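Kitchen Table Notes: Egg Week at Kirkgate

June's family cooking sessions at the Kirkgate hall start with eggs again. Wulan Nair is leading, and she has asked for a few changes after last year, when 300 eggs went in two afternoons and the floor took its share.

Each place will have its own shallow tray with a raised rim. Shells stay on the tray until the end of the session. Brown shells are easy to spot against a pale tray, and so are the small bits that break off the edge.

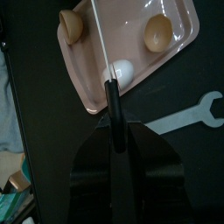 Children under 7 should work with an adult beside them. The younger group practices on play eggs first, then moves on to hard-boiled ones. Wulan will show how to hold the egg steady and bring the blade down slowly through the middle - most of the trouble last year came from pressing too fast.

Shell halves can be rinsed and kept for the seedling table. Juraj Bartoš needs them for the basil and would like halves deep enough to hold a spoonful of soil. A ragged edge is fine.
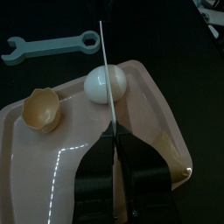

Please clear other things off the tables before you begin, tools included. There are 20 places in each session. To book one, leave your name with Ningsih Harahap at the front desk, and tell her about any egg allergy when you sign up. Aprons are provided, but bring a small towel.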